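# Can a robot tidy the shoe rack yet?

Jan 29, 2021

So my project question was simple: is there one boring chore at home that a machine can just take over? I picked shoes, mostly because our hallway in Tillville is a disaster and I trip over something every morning.

My plan was to split "tidying shoes" into small jobs – find the shoe, grab it, turn it the right way, put it down next to its partner. People do all that without thinking (I timed myself and got bored before I got tired!). For a machine every one of those is its own headache. Grabbing was the part I figured would be easy, and I was pretty wrong about that. A slide is soft in some places and stiff in others, and the strap leaves a big hole right where you'd want to pinch.

I scored 137 tries from the Monti practice set, only counting a try as good if the slipper ended up straight and beside its pair. In 14 of them the slipper landed upside down, which I hadn't even made a column for. I had to go back and redo my sheet, and I'm still a little annoyed about it.

The bottom shelf is the one I'd worry about in a real house. There's a board right over it, so an arm has to come in low from the front, and that's also where everybody in my family kicks their shoes. The top shelf is way friendlier.

My answer for now: it can do bits of the chore, slowly, if the shoes are already more or less on the rack. A pile by the door with laces and a wet umbrella in it? I wouldn't bet my lunch money on that. In April I want to try the same scoring with sneakers, and I'd like to add a "how long did it take" column this time.
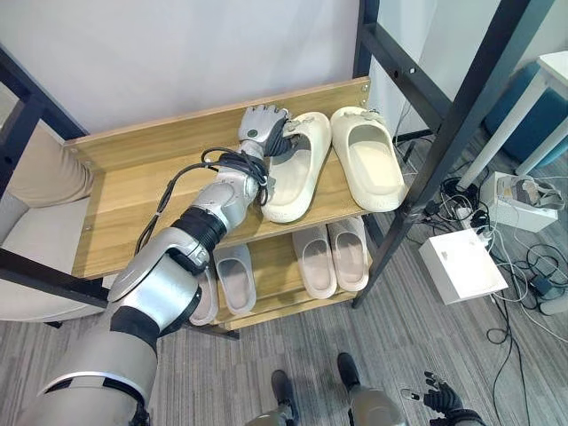

Fig. 1. Right hand gripping one of the two cream slides on the top shelf.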